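Print this page | E-mail this entry

2022-08-23

Rivalry history table, Grinura vs. Mathias. Picked up where I left off on the series page. The old program lists 72 meetings and our sheet has 70. Went through the sheet line by line this morning. Both missing games are from the years when the schools played twice a season, once in league and once for the Kovix Cup. Whoever typed the sheet kept the league game only. Added both, scores still blank.

Coaching tab: three men played for one school and later coached the other. Put them in their own column so they stop showing up as duplicates. 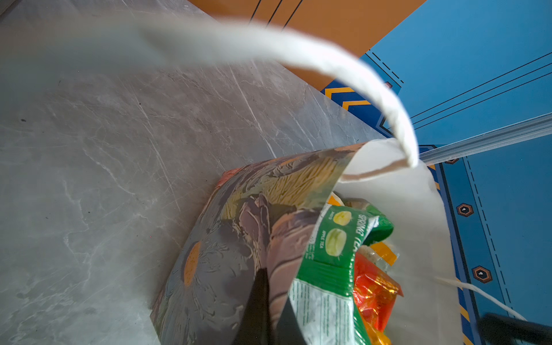

Attendance is still a mess. Two home games in a row are down as 2,000 and 2,000, and I don't believe either one - looks like a guess by the home side. Marked both as estimates. The Mukeo paper may have printed gate numbers, so check the microfilm before changing anything.

Overtime games: the sheet counts one as a tie. The league book gives it to Mathias. Going with the league book and leaving a note in the cell. 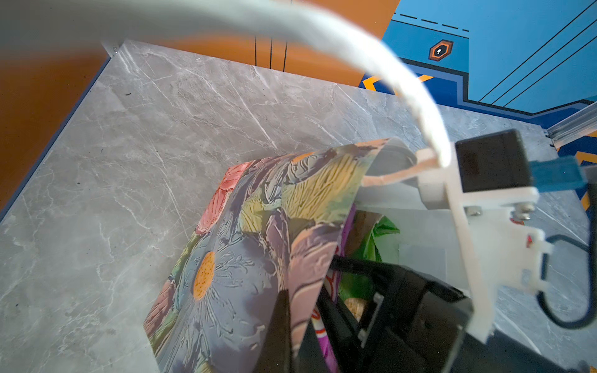
Flowered paper bag, green plastic and a purple wrapper inside.

To do:
- scores for the two Cup games
- middle initials for the Mathias quarterbacks - the roster cards disagree
- redo the home/away split once the scores are in
- page has to be final before the November game

Did not get to the kickers.

Filed under: Football, Series Records, Workroom Notes

Contact us | Copyright Grinura Football History Project | Back to top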